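Skultach Bedside Air Cleaner
Owner's Guide

Section 3: Setting Up and Using the Air Cleaner

Read this section before you plug in the unit for the first time. If you bought the Skultach to help with hay fever, dust, or pet allergies, the way you place and run it matters as much as the filter inside it. The air cleaner is not a medical device and does not replace any medicine your doctor has told you to take.

3.1 Unpacking

1. Open the carton from the top and lift the unit out by both side handles. Do not lift it by the front grille.

2. Remove the tape from the grille and the power cord.

3. Press the two tabs at the top of the grille and tilt the grille toward you.

4. Take out the main filter. It is shipped in a sealed plastic bag. REMOVE THE BAG. The unit will run with the bag in place but it will not clean the air, and the motor may overheat.

5. Put the main filter back with the pull strap facing you.

6. Hook the gray foam prefilter onto the inside of the grille.

7. Set the bottom of the grille in its slots and push the top until both tabs click.

Note: Keep the carton if you plan to store the unit for the winter.

CAUTION: The unit has a safety switch behind the grille. If the grille is not fully closed, the fan will not start. Do not tape or wedge the switch.

3.2 Choosing a place

Put the air cleaner in the room where you spend the most hours. For most people with nasal allergies, this is the bedroom.

1. Set the unit on a hard, level floor or a sturdy low table. On thick carpet, place a flat board underneath.

2. Leave at least 8 inches between the back of the unit and the wall. Leave 3 feet clear in front of the grille.

3. Keep curtains and bedding away from the top outlet.

4. Point the outlet so the air does not blow straight at your face while you sleep. Moving air can dry the nose and make stuffiness feel worse.

5. Do not place the unit next to a humidifier. Mist shortens the life of the main filter, and a damp filter can grow mold.

WARNING: Do not use the air cleaner in a bathroom or anywhere it can be splashed. Do not use an extension cord.

3.3 First run

1. Close the windows and the door to the room.

2. Plug the cord into a grounded wall outlet.

3. Turn the dial to HIGH and let the unit run for 60 minutes. You may stay in the room, but the fan is loud at this setting.

4. Turn the dial to MEDIUM or LOW. LOW is meant for sleeping.

5. Leave the unit on. It is made to run day and night during your allergy season.

A faint smell during the first day is normal and comes from the new filter. If the smell is sharp, or like something burning, turn the unit off, unplug it, and call the dealer.

3.4 Doors and windows

An air cleaner can only handle the air that reaches it. A window left open on a high pollen day brings in pollen faster than the fan can remove it. The same is true of a door that opens onto a hallway where a dog or cat sleeps.

1. Keep windows shut in the early morning and on dry, windy days. If you have an air conditioner, set it to recirculate.

2. Keep the bedroom door closed for as much of the day as you can, including when you are out.

3. Check the gap under the door. If you can slide your hand through it, fit a door sweep or lay a rolled towel along the bottom.

4. Wipe door knobs, the tops of door frames, and baseboards with a damp cloth when you clean. A dry duster puts the dust back in the air.

5. After yard work, change your clothes before you go into the bedroom. Shower and rinse your hair before bed.

6. If you vacuum the room, set the dial to HIGH before you start and leave it there until you have finished and put the vacuum away.

Note: In a house with forced-air heat, the ducts also bring dust into the room. Cover the bedroom vent with the Graltivano vent filter (sold separately) or a similar product. Check the vent filter in November, after the furnace has been running for a while, and replace it if it is gray.

3.5 Cleaning and changing filters

Prefilter

1. Turn the unit off and unplug it.

2. Remove the grille and unhook the foam.

3. Rinse the foam in cool water. Do not use soap or bleach, which can leave an odor that bothers a sensitive nose.

4. Squeeze the foam and let it dry completely, usually overnight. Do not put it in a clothes dryer.

5. Put the foam back and close the grille.

Clean the prefilter every two weeks in season, and more often if you have pets.

Main filter

The main filter cannot be washed or vacuumed. Replace it after 9 months of use, or sooner if air flow is weak at HIGH. Take the unit outdoors or into the garage to change it. If you have asthma, ask someone else to do this job, or wear a dust mask. Slide the old filter straight into a trash bag and tie the bag before carrying it back through the house.

Write the date on the label on the side of the new filter with a ballpoint pen.

3.6 If your symptoms do not improve

Allow a few weeks before you judge the results. If your nose is still running or blocked, go through these points in order.

1. Is the plastic bag off the main filter?

2. Is the unit the right size for the room? See the chart in Section 2.

3. Is the door staying closed at night?

4. Are pillows and mattress covered? Dust mites live in bedding, and an air cleaner does not reach them there. Wash sheets weekly in hot water.

5. Is there a damp spot, a house plant, or a stack of old books near the bed? Any of these can hold mold.

Talk with your doctor if symptoms last, if you have sinus pain or fever, or if you wheeze. Get medical help right away for trouble breathing.
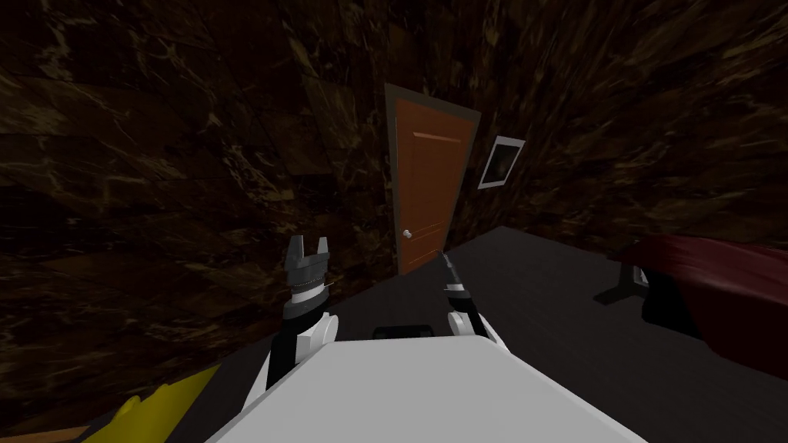
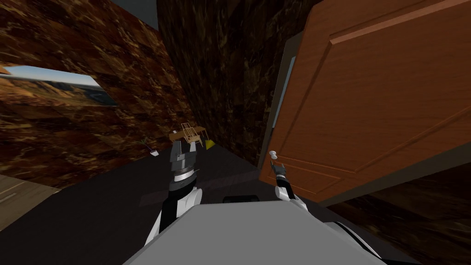
Room interior with a wood panel door (second view).

Comments from owners

Nicholas, Plakadville: The step on the door gap should be closer to the front. I ran my unit on HIGH for most of the spring and still woke up stuffed, and the cat was asleep in the hall the whole time. I put a sweep on the door and had better nights after that. I also rinse the foam every week, as two weeks is too long with a long-haired cat. One question the guide does not answer is whether the main filter should come out when the unit is stored. I left mine in with the carton closed and it smelled musty when I opened it.

Reply from Skultach: Take the main filter out, seal it in a clean plastic bag, and store it indoors in a dry closet. A filter that smells musty should be thrown away. This step will be added to Section 4.

Section revised 14 June 1999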